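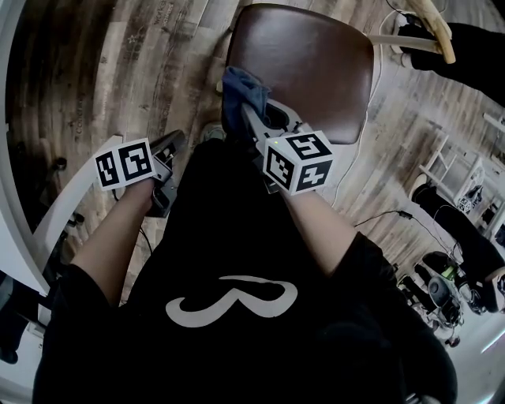

Vangelis Konstantinidis wrote in to ask why his brown leather chair looks worse after he wipes it than before, all streaky and kind of sad, and whether he should just throw a blanket over it and give up.

Don't give up, Vangelis! I've had that same streaky seat more times than I'd like to admit, and most of the time it comes down to the cloth and how much water is in it. So today's page is all about wiping down leather chairs (plus the wooden legs, plus the floor underneath, because you're down there anyway).

Start with the cloth

I keep a stack of old blue cloths in the kitchen drawer and for years I used whichever one was on top. Big mistake. A cloth that's been through the wash with fabric softener leaves a film behind, and on a shiny dark seat you see every bit of it. Now I have two that never touch the softener, and they live on a hook by themselves so nobody in my house grabs one for the stove.

Soft cotton or microfiber is fine. Paper towels are not great, they shed little bits that get stuck along the seam. And please don't use the green scrubby side of anything. I did that to a stool when we lived over in Prultport and there was a dull patch on it right up to the day I gave it away.

Crumple it, don't fold it

I know, every cleaning book says to fold your cloth into a neat square. That works on a table. On a rounded seat I like it bunched up loosely in my hand, so it gives a little and follows the curve at the front. The front edge is where the backs of your knees go all day, so it's where most of the grime ends up, and a flat square tends to skate right over it.

I start at the back of the seat and pull toward myself, then let the cloth hang down over the front edge and drag it along sideways. Do that sideways pass twice if somebody in your family wears shorts all summer. (Mine do.)

How damp is damp

Wring it out. Then wring it out again. If you can press the cloth on the back of your hand and see drops, it's too wet. I use lukewarm water with a tiny squirt of mild dish soap, maybe half a teaspoon to a mixing bowl, and I go over everything a second time with plain water on the other cloth. That second pass is what Vangelis is missing, I'd bet money on it. Soap that stays behind dries in stripes!

After that, dry it straight away with something clean. An old T-shirt is perfect, but turn it inside out if it has a big print on the front. Those rubbery logos drag on leather and squeak in a way that sends my dog out of the room.

One more thing before you do any of this: try it on the underside of the seat first. Some older leather has a finish that lifts if you so much as look at it. If color comes off on your cloth, stop and ask somebody who works with leather.

What about conditioner?

A little, and not often. I do our chairs in December, when the heating has been on for a while and they start to feel dry, and that's it for the year. Gregor Galbraith told me at the Loltville swap meet that he does his every month, and his chairs are gorgeous, but he also has way more patience than I do. Whichever camp you're in, put the stuff on the cloth and never straight onto the seat. A blob dropped onto leather soaks in right where it lands and you'll be rubbing at a dark spot for a week.

Give it a good few hours before anybody sits down. I leave mine overnight with a big cushion balanced across the arms of the one with arms, as a kind of keep-off sign.

Don't forget the legs

Light wood legs show every scuff, especially at the bottom where shoes and the vacuum bump into them. The same damp cloth will take off most marks. For the black ones that sneakers leave, try a plain white pencil eraser, very gently, going with the grain. Then wipe away the crumbs.

While you've got the chair tipped back, look at the feet. Mine had six felt pads on four legs at one point (I kept sticking new ones over the old ones) and the whole chair wobbled. Peel the old pad off, clean off the sticky stuff with a drop of cooking oil, wipe that off with soapy water, let it dry and only then put on the new pad. It takes five minutes and it saves your floor.

And the floor underneath

If you have wood-look planks like so many of us do now, the mixed gray and tan kind hides dust beautifully, so you tend to forget to sweep it. Grit gets under the chair leg and then you slide back from the table and, well, there's your scratch. Sweep first, always, then a barely damp mop along the length of the planks.

Cords are the other nuisance. Chair legs love to sit on cords. Before I move a single chair I go around and lift every loose cable off the floor, up onto a shelf or over the back of the couch, wherever, so I'm not rolling a leg over it or catching a foot. My sister in Lindsay clips hers along the baseboard and it looks so tidy! I've been meaning to copy her for ages.

If there's more than one of you in the room, agree on who's moving furniture and who's wiping. Two people circling the same chair is how toes get stepped on, and I have the toes to prove it.

Quick answers to a few other letters

Baby wipes on leather: I wouldn't. They're handy in a car but they can leave it tacky.

Vinegar: great on windows, too harsh for my liking on a seat I care about.

Ballpoint pen: dab, don't rub, and if it doesn't lift on the first couple of dabs leave it alone. Rubbing just makes a small pen mark into a large blue cloud.

Crumbs in the seam: a dry, soft toothbrush, or the skinny vacuum nozzle with a sock over the end.

Vangelis, try the two-cloth way this weekend and write back to let me know how it went. And if anyone has a good trick for getting candle wax out of the stitching on a leather seat, please send it in, I have a chair waiting.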